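Buscar en las guías Buscar Búsqueda avanzada

Guía de montaje y puesta a punto – mesa Ruvby de Orodton
Sección 4. Preparar el tablero y poner la mesa por primera vez

Por Josefien Van Damme
4 de marzo de 2018

Si ha llegado hasta esta sección, las patas ya están atornilladas, la mesa se tiene en pie y seguramente le apetece sentarse un rato. Siéntese, de verdad, que el tablero puede esperar. Lo que queda es la parte agradable: quitar la lámina protectora, limpiar la superficie mate, nivelarla bien y poner encima las primeras cosas, que suelen ser un plato y algo de fruta (en mi casa siempre es lo primero que aparece sobre una mesa nueva, antes incluso que el mantel).

4.1 Retirar la lámina protectora

1. Compruebe que la habitación no esté demasiado fría. Con frío, la lámina se rompe en tiras y uno acaba rascando con la uña durante media tarde.

2. Levante una punta de la lámina por cualquiera de las esquinas redondeadas y tire despacio, casi en paralelo al tablero.

3. Si queda algún resto de adhesivo, frótelo con la yema del dedo hasta que se haga una bolita. No use cuchillas ni espátulas metálicas.

PRECAUCIÓN: La lámina y las bolsas de la tornillería deben mantenerse fuera del alcance de los niños pequeños.

4.2 Primera limpieza

4. Prepare un recipiente con agua templada y unas gotas de jabón neutro. El limpiador Plalevholm que vendemos aparte también sirve, pero para la primera vez el jabón de los platos es más que suficiente.

5. Humedezca un paño de microfibra, escúrralo bien y páselo por todo el tablero, de un extremo a otro, sin apretar.

6. Seque enseguida con un segundo paño. El acabado mate perdona mucho las huellas, pero las gotas que se secan solas dejan un cerco que luego cuesta ver de frente y que se nota muchísimo de lado, con la luz de la tarde.

7. Mire la superficie a contraluz. En un tablero blanco cualquier motita oscura salta a la vista, y casi siempre es polvo del embalaje que se va con el mismo paño. Si la mota no sale, déjela estar hasta el día siguiente y pruebe otra vez con un poco de jabón.

NOTA: No emplee productos abrasivos, lejía ni esponjas de las que blanquean. Al principio parece que funcionan de maravilla, pero dejan zonas con brillo en medio del mate y eso no tiene arreglo.

4.3 Nivelar y colocar junto a la pared

8. Lleve la mesa a su sitio entre dos personas, levantándola por la estructura y nunca por el borde del tablero. El conjunto pesa lo suyo y arrastrarlo fuerza las uniones.

9. Si va a ir contra una pared, deje una pequeña separación. Yo meto un dedo entre el canto y la pared, y con eso basta para que no se marque la pintura cada vez que alguien se apoya.

10. Gire los tacos regulables de las 4 patas hasta que no cojee. Una forma sencilla de comprobarlo es dejar una naranja o una manzana en el centro y ver si se queda tranquila – las frutas muy redondas son más sinceras que muchos niveles baratos.

11. Vuelva a apretar los tornillos de la estructura pasados unos días de uso, cuando todo haya asentado. La llave va en la bolsita marcada Dewulf. Guárdela en un cajón que recuerde.

4.4 Poner las primeras cosas

12. Coloque la vajilla levantándola y posándola. Los platos de plástico apenas rozan, pero los de barro sin esmaltar por debajo pueden rayar el tablero si se deslizan.

13. Deje sitio libre a los dos lados del plato para las manos. Parece una tontería hasta que uno intenta pelar fruta con el codo pegado al frutero.

14. Si va a dejar la fruta directamente sobre la mesa, séquela antes. Las piezas recién lavadas sueltan agua, y las muy maduras pueden soltar jugo; en ese caso pase el paño húmedo cuanto antes y vuelva a secar.

PRECAUCIÓN: No ponga ollas ni fuentes recién sacadas del horno sobre el tablero. Soporta hasta 60 grados sin protección; por encima de eso, use siempre un salvamanteles.

NOTA: Un plato de color luce mucho sobre el blanco, y a los niños les ayuda a ver dónde empieza y dónde acaba el suyo. Los rosas y los salmón quedan especialmente alegres, aunque en esto cada casa tiene su gusto y no voy a ser yo quien se meta.

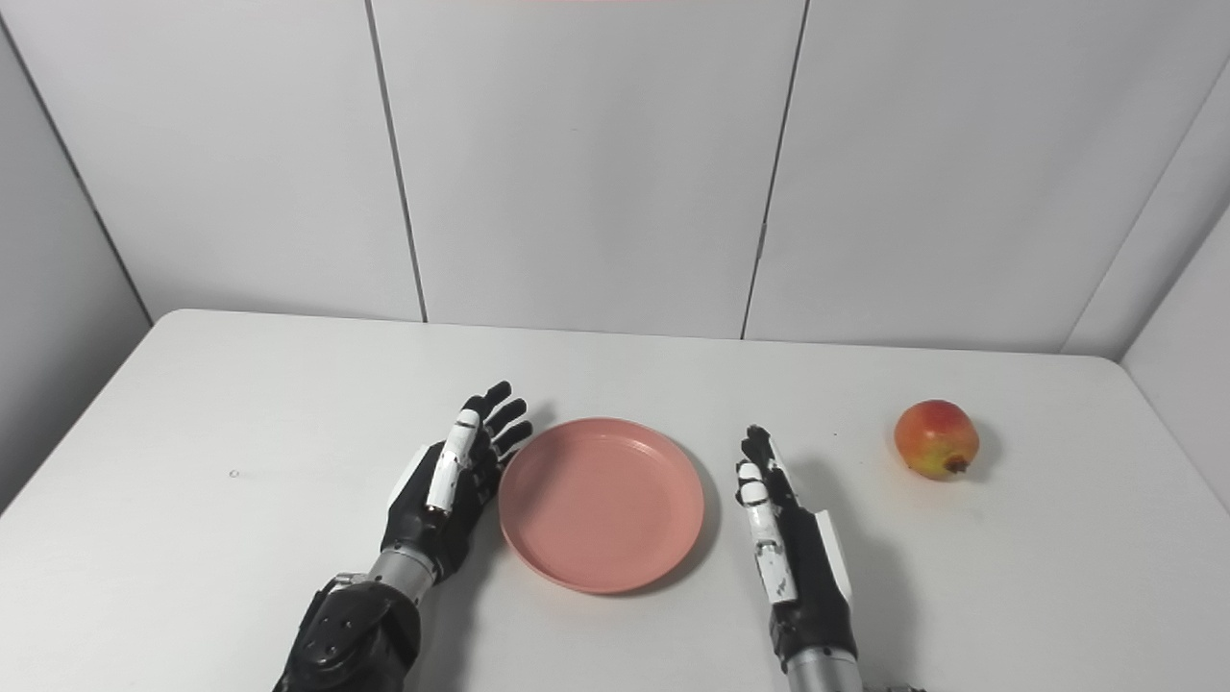
Para el día a día, con un paño húmedo después de cada comida el tablero se mantiene bien. Las manchas de tomate, café o cúrcuma conviene atenderlas el mismo día, y de ellas se ocupa con más calma la sección 5, junto con el cambio de los tacos de las patas.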